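시뮬레이션 그리퍼 비교, 1차 정리 (2023년 9월 6일)

매니퓰레이션 파트에서 여름 동안 진행한 평행 그리퍼 비교 결과를 공유한다. 비교 대상은 현재 기본 구성인 Grarnia와 교체 후보인 Larkavow 두 종이며, 실기 구매 여부를 정하기 전에 시뮬레이션에서 파지 특성 차이를 확인하는 것이 목적이었다. 시험 설계와 로그 정리는 Theophilus Korletey가 맡았고, 제어기 이식은 Brasov 저장소의 기존 코드를 그대로 가져다 썼다.

## 조건

팔 모델, 베이스 위치, 관절 제한은 두 그리퍼에서 동일하게 두었다. 바꾼 것은 핑거 형상, 최대 개폐 폭, 핑거 패드의 마찰 계수, 그리고 손목 카메라의 장착 오프셋이다. 오프셋을 고정하지 못한 이유는 Larkavow의 베이스가 더 길어서 같은 위치에 카메라를 두면 핑거 끝이 시야 아래로 빠지기 때문이다. 카메라 광축은 두 구성 모두 핑거 중심선과 나란하게 맞췄고 시야각은 건드리지 않았다.

물체는 11종을 골랐다. 길고 가는 막대류, 납작한 판형, 인쇄 상자, 곡면이 많은 소품, 매달린 장식이 섞여 있다. 물체 초기 자세는 난수로 정하되 시드를 공유하여 두 그리퍼가 같은 배치를 받게 했다. 유효 시행은 그리퍼별로 1,465회다. 초기화 직후 물체끼리 겹쳐 튕겨 나간 시행은 양쪽에서 모두 제외했다.

제어 명령은 위치 제어와 힘 제한을 함께 쓰는 방식이다. 접근 구간에서는 손끝 위치만 추종하고, 양쪽 핑거에서 접촉이 검출되면 폐쇄 속도를 낮춘 뒤 힘 상한까지 닫는다. 들어 올린 다음 손목을 기울이는 동작을 추가했는데, 이전 시험에서 수직으로만 들었을 때는 미끄러짐 차이가 거의 드러나지 않았다.

## 막대류

차이가 가장 크게 나온 항목은 막대류다. 막대를 핑거 사이에 세워 잡으면 접촉 면적이 작고 무게중심이 파지점에서 멀어진다. 이 상태로 손목을 기울이면 파지점을 축으로 막대가 돌아간다. Grarnia는 패드가 평평하고 넓어 회전이 시작되는 각도가 늦었다. Larkavow는 패드 폭이 좁은 대신 같은 명령에서 힘 상한에 더 빨리 도달했고, 기울이는 속도를 낮추면 두 그리퍼의 차이가 줄었다.

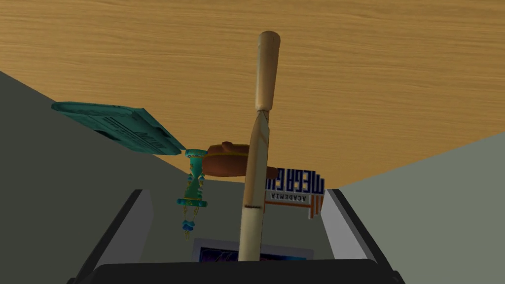
막대의 굵기가 일정하지 않은 점도 결과에 영향을 준다. 굵은 쪽을 잡으면 두 핑거의 접촉 시점이 잘 맞지만, 이음매나 단차에 패드 모서리가 걸리면 한쪽 접촉이 먼저 잡힌다. 현재 제어기는 양쪽 접촉이 모두 들어와야 감속하므로, 이때 먼저 닿은 핑거가 막대를 밀게 된다. Liu 분기에는 한쪽 접촉만으로 감속하는 옵션이 있다. 다음 차수에서 이 옵션을 켠 조건을 따로 돌릴 예정이다.

## 카메라 가림

손목 카메라에서는 잡은 물체가 배경 물체를 가린다. 막대를 세워 잡으면 화면 중앙이 세로로 막히고, 그 뒤에 있는 물체는 윤곽이 둘로 나뉘어 들어온다. 검출기가 이를 서로 다른 물체로 세는 경우가 있어, 파지 이후 구간에서는 마지막으로 온전히 보인 시점의 마스크를 유지하도록 바꿨다. 상자처럼 인쇄 면이 넓은 물체는 글자가 거꾸로 놓이거나 일부만 보여도 비교적 잘 추적되었다. 반면 매달린 장식은 가는 사슬 부분이 프레임마다 마스크에 들어왔다 빠졌다 한다. 해상도를 올려도 개선 폭이 작았고 연산 시간만 늘었다.

그리퍼 베이스가 화면 하단을 차지하는 비율도 따로 기록했다. Larkavow는 오프셋을 조정한 뒤에도 하단 점유가 Grarnia보다 크다. 낮은 위치의 물체에 접근할 때 불리하며, 카메라를 옆으로 빼는 브래킷을 쓰면 해결되지만 그 경우 손-눈 보정 절차를 다시 짜야 한다.

## 판형과 곡면 물체

판형은 접근 방향에 좌우된다. 옆면을 잡을 수 있으면 두 그리퍼 모두 안정적이었고, 바닥에 붙은 판을 위에서 집는 조건은 둘 다 좋지 않았다. 이 조건에서는 핑거 끝 두께가 얇은 Larkavow가 조금 낫다. 곡면 소품은 마찰 계수 설정에 지나치게 민감하여 이번 자료로는 우열을 말하기 어렵다. 마찰 값을 7단계로 바꿔 본 결과 순위가 중간에 뒤집혔다. 실제 패드 재질의 측정값이 없는 상태에서 이 항목을 구매 판단에 쓰는 것은 권하지 않는다.

## 시뮬레이션의 한계

접촉 모델은 강체 기준이다. 고무 패드의 변형이 반영되지 않아 접촉 면적이 실제보다 작게 계산되고, 막대류의 회전 미끄러짐은 과대평가되었을 가능성이 크다. 적분 간격을 절반으로 줄인 재시험에서 경향은 유지되었으나 일부 시행의 성패가 바뀌었다. 성패가 바뀐 시행의 로그는 별도 폴더에 모아 두었다.

물체 간 관통도 남아 있다. 좁은 영역에 물체가 몰린 배치에서 주로 발생하며, 파지 대상이 아닌 물체끼리의 관통은 이번 집계에서 걸러내지 않았다.

## 이후 일정

10월에 실기 시험을 시작한다. 물체는 11종 가운데 4종만 쓰고, 막대류를 우선한다. 대여 장비의 통신 주기가 시뮬레이션 설정과 달라서 제어기 주기를 먼저 맞춰야 한다. 힘 상한 값은 실기에서 다시 잡는다.

시드 목록과 설정 파일은 Brasov 저장소의 비교 시험 디렉터리에 올려 두었다. 같은 배치를 재현하려면 물리 엔진 버전을 설정 파일에 적힌 것과 맞춰야 하며, 버전이 다르면 초기 안정화 단계에서 물체 자세가 달라진다. 로그 형식이나 제외 기준에 관한 문의는 Korletey에게 하면 된다.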